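Notebook > Tunnels and ground works > Pugh drive

October, Sunday, 6 am start

Well, we stopped the Pugh drive on purpose last night and the ground has been lovely to us so far, so I'm writing this while the kettle's on and before I forget the readings. Chainage at the stop is 245 m from the Sirnard shaft, ring 163 built and grouted. The face is stiff grey clay with one wet sandy band near the crown (I don't like that band!) and I've asked for the face pressure to be held overnight and logged every 60 minutes.

Grout first. The Himel mix went off quicker than the last lot, which is great behind the rings but a pain in the lines, and we had to flush number two line twice before it ran clear. I want to try it with a bit less accelerator on the bench before anyone touches the plant settings. Cubes are in the tank, labelled P1 to P6 – please don't shuffle them again.
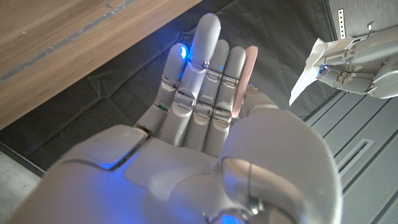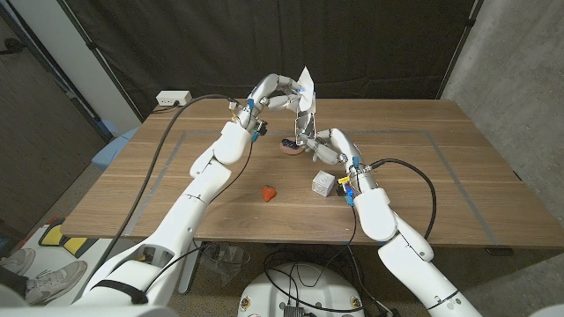 Settlement points along Masa Road were all read by teatime. Biggest movement is 6 mm at the bus stop, the rest are less than half that, and the old brick culvert hasn't shifted at all as far as I can tell from the two pins we can still get at. The third pin is under somebody's skip. I'll have another go early, or ring the skip people.

Cutter head hours stand at 3,471 on the counter, and that includes the hours from the previous job, so don't go putting it in the wear sheet as ours (I did, then had to cross it all out). Two outer scrapers are down to the mark and I'd change them during this stop while we've got the chance.

Still to do: bench test on the grout, new seal for the tail skin grease pump, and find out who has the long torque wrench. Belt splice can wait until the night shift are in. Next face reading due at 7.

Tags: tunnelling, site notes, grouting, settlement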